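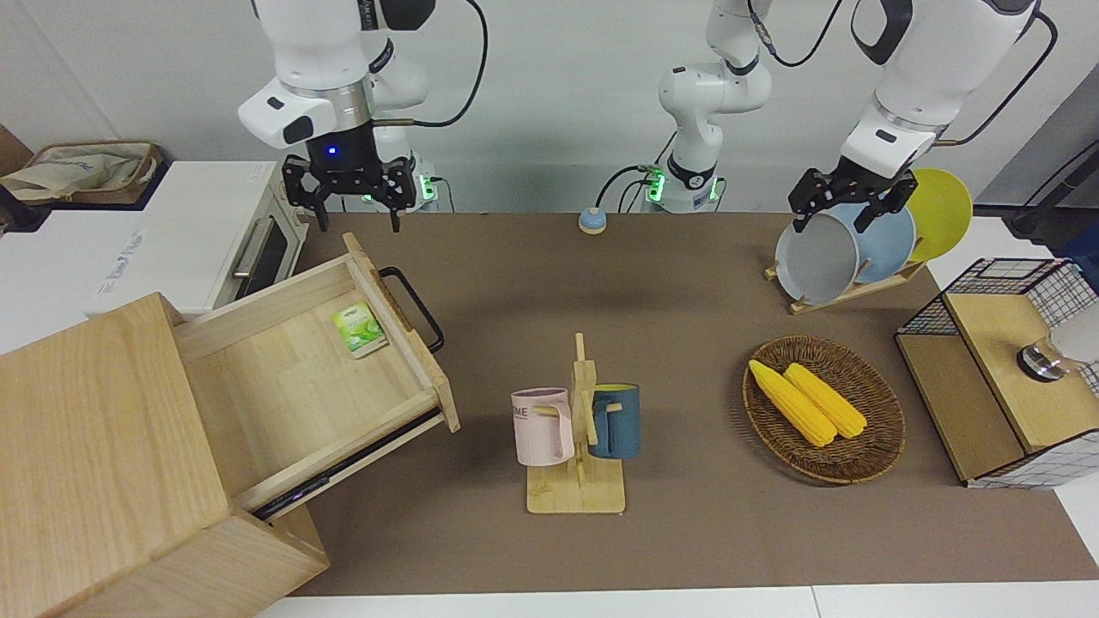
Vlasta Hrubý wants to know whether a sourdough starter can survive a month in the fridge without being fed, and whether it needs rye to wake up again. Going away for all of January, leaving 100 grams of starter behind in a jar, no neighbor to look after it.

3 replies - asked 18/10/2024

Morin
Yes, it can! Mine sat for 30 days while I was in Jasalville and came back beautifully. Feed it right before you leave, and make it stiff (half as much water as flour, so it's more like a dough ball) - the stiff ones go much slower. Lid on but not screwed tight. When you get home, pour off any gray liquid, take a spoonful from the middle and feed that twice a day. Plain white flour works fine, but oh, a little rye really gets it going! I had bubbles by the second feeding and baked on day four.

If you see pink or orange streaks, or fuzz, throw the whole thing out.

stundlow_baker
just buy yeast

Sultora
Agree with Morin on the stiff feed. I'd also dry some as a backup, it's so easy and I love having it! Spread 2 spoonfuls thin on parchment, leave it out until it snaps, crumble it into an envelope. I revived a batch after 171 days and it made the best loaf I've had all year - big open holes, crackly crust, the lot. Soak the flakes in lukewarm water first, then stir in flour and give it a few days. Write the date on the envelope, I have three with no date and I keep meaning to test them.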